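Robotics club, notes from the February meeting

Taken by me, Laiba Gilani, because I sat nearest the laptop again. Corrections to me please, and if I've spelled your team name wrong just shout.

Started at 1725 once we'd got the door open. Good turnout, and lovely to see the new first years back for a second go!

1. Last month's notes

Agreed, with one change. I'd written that the Stemby kit was "on loan until summer" and it's only on loan until Easter. My mistake. It goes back in its original foam, so please stop using the foam as a kneeling pad.

2. Money

We have £500 for the rest of the year from the department. I was hoping for a bit more but there we are. The feeling in the room was that travel to the Plamura Cup comes first and spares come second, and that T-shirts can wait. There was a fairly long chat about T-shirts anyway. I've promised to get a price for plain ones that we print ourselves, and I'm not promising anything beyond that.

The printer fund is separate and stays separate. Anyone who uses the good filament for a personal project puts money in the tin (you know who you are, and the dragon was very nice).

3. Plamura Cup, rules and entry

The final rules are out and I read through the bits that have changed. The big one is that the sorting task is now called by name, so the judge says a shape and a colour and the arm has to go to that block and no other. Last year it was colour only. This is great news for us, I think, as it's what we've been working on since autumn, but it does mean our old colour-only code is no good on its own.

We're entering 4 teams. Afridi and Potimance are both doing the sorting task, and the other two are doing line following and haven't settled on names. Names have to be on the form, so please, please settle on names.

There was a question about whether teams may share a calibration routine. The rules say shared code is fine if it's declared on the form. I'll declare it. Potimance asked that their names go on it as well as Afridi's, seeing as they wrote the half that works, and Afridi took that in good spirit.

4. The arm and the blocks

This took most of the meeting, so the notes are longer.

Afridi went first. They've moved everything onto the maple cutting board, so the blocks now sit on a pale surface with the blue perforated table underneath, and they're much happier with how the outlines come out. Potimance pointed out that the board isn't one even colour and the darker stripes might get picked up as edges. We argued about this for a while. Afridi's answer is to turn the threshold up a touch and ignore anything long and straight that runs the width of the board. Potimance would still like a sheet of plain card. We've left it that both get tried with the same layout and we look at the numbers next time.

The layout for practice is a scattered one, with a few blocks out on their own and a few bunched up. The green cylinder goes at the back, the two stars go out to the sides, green on the left and red on the right, and the heart, cube, hexagon and triangle go nearer the middle. I'm writing it down here so that both teams set out the same thing, as we had a muddle over it before Christmas and ended up comparing two completely different tests.
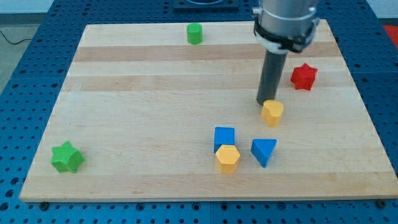
5. Problems with the bunched-up blocks

The tricky pair is the blue cube with the yellow hexagon in front of it. From a low angle the hexagon hides the bottom of the cube, and Potimance's code sometimes decides they're one tall odd thing and gives up. Their plan is to split by colour first and then look for shapes, which ought to help with blue and yellow but won't do anything for two greens or two yellows touching. I asked whether the judges would be mean enough to do that. The general view was yes, absolutely.

The stars are a worry for a different reason. We have a red one and a green one, so "star" by itself isn't enough and the colour has to be heard properly too. One of the first years suggested keeping a short list of every colour and shape pair we own and matching against that, and I thought that was a really good idea, so it's in the actions below.

Then the yellow heart. Afridi want to keep it standing up with the lobes at the top, but the rules don't say how shapes will be placed, so we need practice with it lying flat as well. Same for the triangle, only the other way about. I think we've all got a bit used to our own neat way of putting things out!

Speed came up too. I'm firmly on the side of slow and right. The rules give four minutes a run and we are nowhere near needing to rush, so could everyone leave the arm speed where it is until after the Cup. If you do want to try something quicker, ask first and put it back afterwards. And keep hands off the board while it's moving, which I know I say every month.

6. Practice sessions

Afridi have the arm for the first half of each session and Potimance for the second, swapping over after the break. Line followers can have the floor the whole time, but mind the cable by the table and please roll the tape back up when you go. Snacks stay on the windowsill side of the room.

7. Anything else

We still need someone to do the poster for open evening. I had two half-offers, which I am choosing to count as one whole offer, and will chase both people.

The soldering iron tip has gone again. New one on order out of the spares money.

Somebody left a very nice green scarf behind. It's in the cupboard.

Actions

Me: entry form, shared code declaration, T-shirt price, poster chasing.
Afridi: card against bare board test, same layout, results to the group.
Potimance: colour-first splitting, then try it with the heart and the triangle placed differently.
First years: the list of colour and shape pairs, including the blocks in the drawer.
Line followers: names!

Next meeting is in March, same room, same time. Bring your own mug, we're out of paper cups.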